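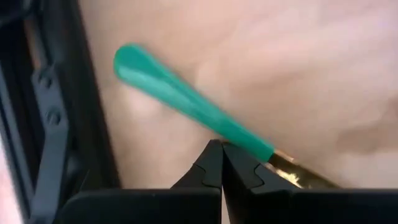

*2 min read*

So the Huson swap shelf is moving, and I'm pretty excited about it! From 1st July it'll be in the old Watkins shoe store, two doors down from the bakery, which means you can return a cake pan and buy a cinnamon roll in one trip (guess what I'll be doing).

If you've never used it, the swap shelf is where people in town leave kitchen stuff they're done with and pick up something they want. No money changes hands. It started with one bookcase in the library hallway, and last year 822 things went through it, mostly baking pans and mugs, plus a fondue set that I'm fairly sure has been back three times. The library needs its hallway for the new bathrooms, so the shelf had to go somewhere.

The rent at Watkins is $90 a month, and the first stretch is already paid thanks to a $600 gift from the Porkari lunch counter. Beca Hughes tells me the old shoe racks are staying up, so there's finally a decent spot for lids. Big pots go along the back wall. Knives still aren't accepted, and please don't bring slow cookers with the cords missing, we have plenty of those.

One thing that has changed is the hours. The library was open all day and the new place won't be, at least to begin with. It's noon to six through August, and then they'll look at it again. 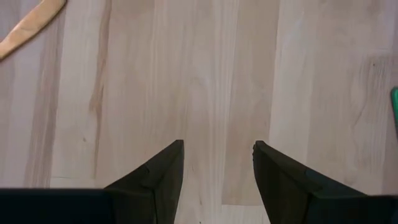

Marta Seltisov wrote in to ask whether six is too early for anyone working in the city, and said she'd happily trade the noon opening for a later close. I passed that along and got a "maybe," which is better than I expected. If you feel the same way, there's a notebook by the door where you can put down the times that suit you. Bring your own bag, too, the library's box of spares isn't coming along.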